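13 Feb 2020

Rain again, and the sort that comes in sideways, so I gave up on the idea of walking to the shops and decided we would eat what was in the house. What was in the house was half a sack of onions, two tins of chickpeas, a knob of ginger gone rather wrinkly at one end, the last of the red lentils and a bag of flour. I have been happy with a good deal less than that, and I was looking forward to a whole afternoon with the oven on.

I have been wanting to have another go at the chickpea soup that Hicham Berrada used to make when we shared the flat over the launderette. He never wrote anything down, of course, he just stood there in his coat (the heating was dreadful) and threw things in, and I wish now that I had paid attention instead of talking at him the whole time. I know there was celery, leaves and all, and a good spoonful of tomato paste fried in the oil until it went dark, and I am nearly sure there was cinnamon, though when I tried it in January I put in far too much and it tasted like a Christmas candle.

So this time I was careful. Two onions, chopped small, and a proper slow start with the lid on, 28 minutes by the cooker clock, which felt like an age but they came out golden and soft and so sweet I kept pinching bits off the spoon. Then garlic, ginger, the paste, a pinch of cinnamon and no more, cumin, a bit of black pepper. No celery, so I used the outside leaves of a fennel that I had forgotten was at the back of the drawer, and do you know, I think I prefer it. Lentils in, 128 grams because that was every last one in the jar, then the chickpeas and enough water to cover it all by a couple of inches.

While that was ticking over I started the flatbreads. Perrine Arnaud swears by yoghurt in the dough and I have always been a bit stubborn about it, flour and water and salt being how my gran did them, but I had an open pot that needed using and I thought, well, go on then. I put in three big spoonfuls to 200 grams of flour, and a little oil. It was terribly sticky at first and I nearly lost my temper and tipped more flour in, but I left it under a tea towel while I washed up and when I came back it had sorted itself out and was as smooth as anything. I shall have to tell her, and she will be unbearable.

I cooked them dry in the heavy pan, very hot, and the first one was a disaster as the first one always is (I ate it standing up with butter, so no harm done). After that they puffed up beautifully – big brown blisters all over – and I stacked them in a cloth so they would stay soft. Nine altogether, and a tiny one from the scraps.

Po-yen Liao came at six, soaked through, with a jar of pickled mustard greens his mother had put up and a lemon, bless him, which was just what the soup was missing. We squeezed half of it in at the end and it woke the whole pot up. He had his with the greens piled on top and I was doubtful, but I tried a spoonful of his and then went and did the same to mine. Salty and sour against all that soft lentil, really lovely. I must find out how she does them. He thinks it is only salt and time, but he also thinks rice cooks itself.
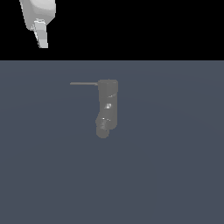
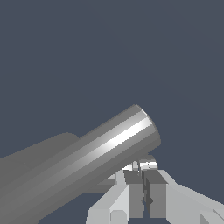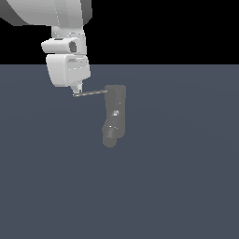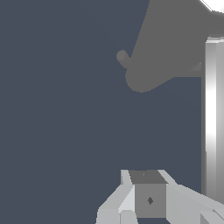

We had seconds, and then Po-yen had thirds, and there is still enough for my lunch tomorrow and a tub for the freezer. It thickens up dreadfully overnight so I shall have to let it down with a splash from the kettle. Two flatbreads left as well. I thought I might tear one up and fry it crisp in a little oil with salt and some of the cumin, to scatter over.

For pudding there were only oranges, sliced, with a shake of cinnamon now that I have learnt to be sensible with it, and a spoonful of the honey that Essam Bouzid brought back for me. It has gone solid in the jar and I had to stand it in a bowl of warm water before it would budge, but the taste is wonderful, all thyme, and I am eking it out.

Things to get when the rain stops: celery, red lentils, more yoghurt, cumin seeds (the whole ones, I am sick of the powder), a proper bunch of coriander if they have one that isn't yellow. And tinned tomatoes, as Beat Sutter is coming on Sunday and he doesn't eat chickpeas, so I am thinking of baked eggs with peppers, and the yoghurt flatbreads again to go with them.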